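Can It Wipe the Table Yet? My Semester With Small Chores
By Struan Rankin
September

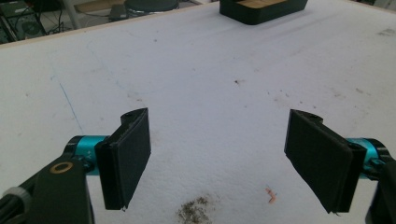
I picked this topic because my roommate and I have a running argument about who cleans up, and I figured a machine could settle it. So the question for my project was simple: could I hand over five everyday chores to a two-finger gripper and walk away? The chores were picking up crumbs and scraps, wiping a table, folding a dish towel, putting cups on a shelf, and sorting screws into bins (that last one came from my summer job at Groltden, where I sorted a LOT of screws).

Short answer, no. Longer answer, it depends on the chore way more than I expected!

Cups were the happy surprise. Out of 124 tries, most ended with the cup standing on the shelf, and the misses were nearly all with the one mug that has a fat handle. I had planned two weeks for cups and was done by the first Wednesday, so I got cocky.

Then came crumbs. A person cleaning a table doesn't think about it — you sweep everything into your hand, and if something sticks you scratch at it with a nail. Two flat fingers can't sweep into anything. Bigger bits you can pinch if you come in at the right angle, but fine grit just stays where it is, and if you press harder all you get is scuffed pads. I wrote "use a sponge, dummy" in my notebook and moved on to wiping, where the gripper held the sponge okay but had no idea which spots were dirt and which were old stains that were never coming out. To be fair, my roommate has that problem too.

The towel I don't want to talk about much. It took me longer to get one corner on top of another than it takes my grandmother to fold a whole basket. My lab partner Bạch thought we should clip the corners first, and that helped, but then a human is doing the clipping, so I counted it as a fail.

For screws I used the Veko planning software our department has. I wanted 1000 picks and ran out of time, so the table in my appendix only covers the long screws. Short ones lie flat and are miserable to grab.

If I did this over I'd drop the towel and spend all my time on the crumbs. It's the chore I'd pay for, and I think a small brush or a vacuum tip would change the results a lot. Next year's group in Grirkesham Hall is welcome to my notes, just ignore the doodles.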